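Section 5. Recording a Demonstration with the Hand-Held Gripper

This section applies to operators who record demonstrations for the Zestar teaching kit. The operator performs the task by hand with the gripper tool, and the recording is later used to train the robot arm. Remote-control teaching is covered in Section 6.

5.1 Sachet handling task

1. Place the container on the table with its lid off.
2. Start the recording and wait for the tone.
3. Close the fingers on one sachet until it is held without slipping. Do not crush the contents.
4. Move at a steady pace. Hold the sachet upright whenever it is clear of the container.
5. Open the fingers fully to release, then withdraw the tool before stopping the recording.
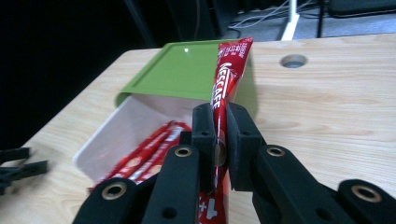

Figure 5-1. Stick sachet held upright between the finger pads.

CAUTION: Keep the free hand out of the camera view during a recording. A demonstration that shows the operator's fingers on the sachet will be rejected at review.

5.2 Open-finger segments

Each session must also include segments in which the gripper is open and holds nothing. Record these over bare tabletop, with both fingers in view.
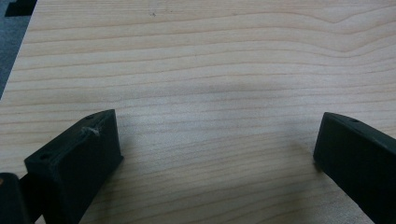
Segments shorter than 3 seconds are discarded by the Bogale software and must be repeated. Operators should keep the tool low and avoid sudden turns of the wrist — the position estimate depends on smooth motion.

6. Spread the fingers to the open position and hold.
7. Travel slowly across the table, keeping the tool at the same height.
8. Stop the recording with the fingers still open.

NOTE: Small marks on the tabletop do not affect the recording. Remove loose debris before the next session.

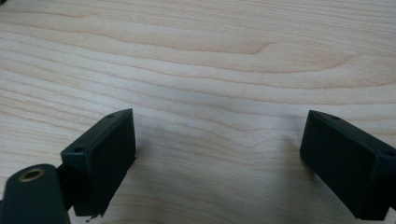 The same table should be used until the set is complete. A full set for one task contains 66 demonstrations, and a change of table partway through requires a new set number.

5.3 Submitting the set

Upload the completed set to the Lellville server before 5:00 p.m. Sets received later are processed the following working day. Questions about rejected demonstrations should be sent to Rekha Thakur at the Istville office, extension 399. Requests for replacement finger pads are handled by Kálmán Győri.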